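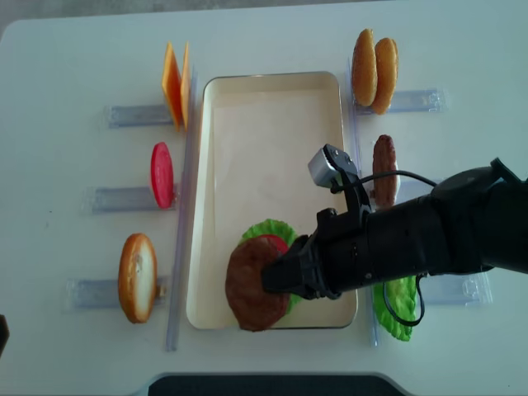 Vondstead Foods to Convert Burger Sauce and Bun Lines at Tunside Plant

TUNSIDE - Vondstead Foods will move all production of its Monti burger range to reformulated buns and sauces from April, the company announced. The change covers 60 product codes supplied to school, hospital and workplace kitchens, and lowers the salt content of every bun in the range.

The new bun recipe replaces part of the added salt with a fermented wheat base prepared on site. Fermentation takes place overnight in closed tanks, and the base is dosed into the mixer before the fat is added. Proofing time is longer by 5 minutes. Baking temperature and finished diameter are unchanged, so kitchens will not need to adjust toaster settings or wrap sizes.

Sauces in the range will be thickened with potato starch in place of the current corn starch blend. Shelf life before opening remains the same. Opened pouches should be kept chilled and used within the period printed on the label.

"The main technical question was crumb strength," said Kevser Kaplan, head of product development at Vondstead Foods. "A bun with less salt tends to give a weaker dough, and a weaker dough tears under a wet filling. We ran 317 test bakes before we settled on the flour blend and the mixing time."

Trial batches were served in 111 kitchens during the development period. Feedback from kitchen managers led to two changes: a slightly drier cut face on the lower half of the bun, and a wider tear notch on the sauce pouch.

Work at the Tunside plant includes a second fermentation tank, a new dosing pump and replacement of the cooling conveyor on line two. Line one will continue to run the present recipe until the conversion is complete. No interruption to deliveries is planned, although customers holding standing orders may receive old and new stock in the same delivery for a short time. Cases containing the new recipe carry a green lot label.

Allergen declarations for the buns are unchanged. The sauce declarations have been revised - mustard is now listed separately from the spice mix - and customers are asked to replace any printed allergen sheets before using new stock.

The Mirna range of flatbreads and wraps, made at the same site, is not affected.

Updated specification sheets are available on request from the Vondstead Foods customer service desk. Orders for the new product codes open at 8 a.m. on the first working day of April.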